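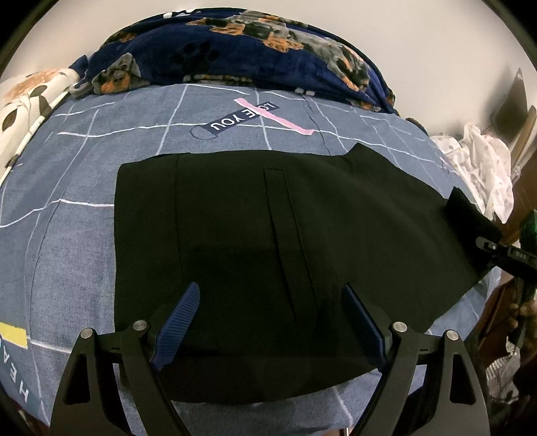 Getting lint and pet hair off dark clothes

Quick version first. Shake it outside, dry rubber glove, then tape. Done. Longer version below if that didn't work for you.

What you need
Rubber dish glove, clean and dry
Wide packing tape
Soft clothes brush
A flat surface with good light

1. Shake it out
Outdoors or over the tub. Hold it by the shoulders or waistband, five or six hard snaps. Gets rid of the loose stuff so you're not just pushing it around.

2. Lay it flat
Bed, table, ironing board, whatever. Empty the pockets first!! I ran a tissue through the wash in October and was still picking bits off in the spring.

3. Glove
Put it on, stroke in one direction only. Hair rolls up into little clumps, pick them off as you go. Don't scrub back and forth - it works the hair deeper into the weave. Wool especially.

4. Tape
Wrap it around your hand sticky side out. Press and lift, dont drag. Change it when it stops grabbing. Go easy on velvet or anything fuzzy, try the inside hem first.

5. Brush
Last pass, with the nap. Do seams and pocket edges with the corner of the brush. Skye Yule swears by an old toothbrush for these, also fine.

Still bad?
Dryer, no heat, 10 minutes, with a slightly damp washcloth. Check the care label before you do this, some things shouldn't tumble at all. Clean the lint trap before AND after.

Stopping it coming back
Wash darks apart from towels. Turn them inside out. Don't stuff the machine, the lint needs room to rinse away. And hang things up with the closet door shut if you have a cat - mine will find the one black thing in teh room every time.

Pills are a different problem, you need a fabric shaver for those. Tape does nothing.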